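Notebook entry – April, 9:40 a.m.
Water rate assistance review, Werolberg service area

The purpose of this entry is to record the state of the rate model before the revised draft is sent to the utility, and to note two matters that remain open.

The Geum billing extract was reloaded this morning. It contains 1,342 accounts flagged as master-metered, meaning one meter serves a whole building and the owner receives the bill. The earlier extract had placed a number of these under the commercial class. They have been moved to multifamily residential, and the class totals now agree with the ledger. The old file has been kept under its original name for comparison.

The proposal under review would replace the present two-tier rate with a fixed monthly charge and a single price per unit of water. In the model, the fixed charge was first set by meter size alone. Under that method a small household in an older building with an oversized meter pays more than a large household on a newer street. The Akik neighborhood shows this plainly, as most of its service lines were put in before the present meter standards. A second run sets the fixed charge by meter size but caps it for residential accounts. The cap shifts cost onto the unit price, and heavy summer users carry most of the difference.

Both runs use a test allowance of 2,000 gallons a month per dwelling at the lower price. This figure is a working value and should not be quoted outside the group. Where the number of dwellings behind a meter is missing from the extract, the model treats the account as one dwelling. That understates the allowance for apartment buildings and must be corrected before any table is released.

Open items:

1. Dwelling counts for master-metered accounts. The Gendum property file has unit counts, but its parcel numbers do not follow the same format as the billing file. A matching table has been started. The first 20 rows were checked by hand and 2 did not match, both of them corner lots with more than one street address.

2. Treatment of leak adjustments. The utility credits these in the month they are approved, which may fall well after the month of use. The model currently reads the credit as a drop in use. It would be better to remove the credits and report them in a separate column – the column heading is in place but holds no data.

Colleagues running the model should use the second input sheet. The first still carries the old class codes.

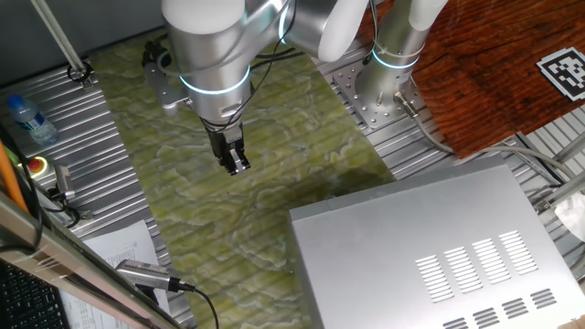 The leak adjustment column will be filled next, starting with the Akik accounts, and both runs will then be repeated with the same test allowance. Results are to be entered on the following page with the input sheet number written beside each table.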